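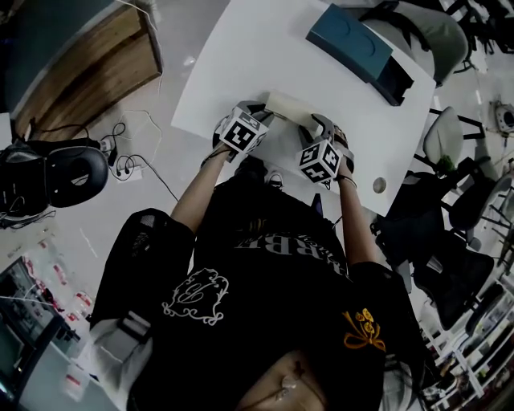
Can a machine do this chore yet? Your questions, answered

Will a robot fold my laundry this year?
Probably not, and I'm sorry to be the one to say it, because I'd like one as much as you do! Cloth is hard. A towel never lands the same way twice, and a machine that manages a tidy stack of towels in a quiet lab can be completely lost in front of a fitted sheet (so am I, most weekends).

What about clearing a table or putting things in boxes?
You'll find more cheerful news here. Picking up one small, firm object and setting it down somewhere else is well within reach, as long as the object is familiar and the table isn't too crowded. Using two hands together is slower going. If one hand steadies a block while the other lets go of it, the timing has to be right, and we people do that without giving it a thought.

How do machines learn chores like these?
Often from us. At Tenstead, a person does the job with a pair of hand-held grippers, over and over, and the recordings are used for teaching. Our tabletop set now holds 2,078 recordings, most of them under 30 seconds long, and Abdelilah Lahlou has watched more of them than is good for anybody.

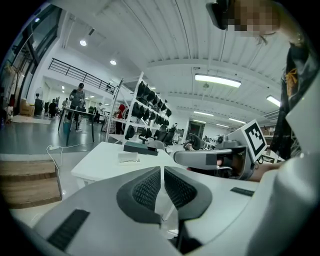
The grippers have only two fingers each, so people who try them for the first time tend to be surprised at how clumsy they feel — like eating peas in ski gloves, one visitor told us. Give it an hour or so and your hands settle down.

Are shop floors further along than kitchens?
Yes, by a good distance. A shop can keep its parts in the same bins and its lights at the same level all day, and your kitchen can't. Still, Andri Zwahlen, who looks after our shop visits, kept a list in January of six assembly jobs he hoped to hand over, and he crossed off just one. Bolts went fairly well. Anything floppy, such as a cable or a fabric cover, stayed with the people.

Should I wait before buying a robot vacuum?
No, go ahead, if your floors are mostly clear! Vacuuming is the one chore I'd happily hand over today. Just pick up the socks first.

Page last updated Feb 6, 2020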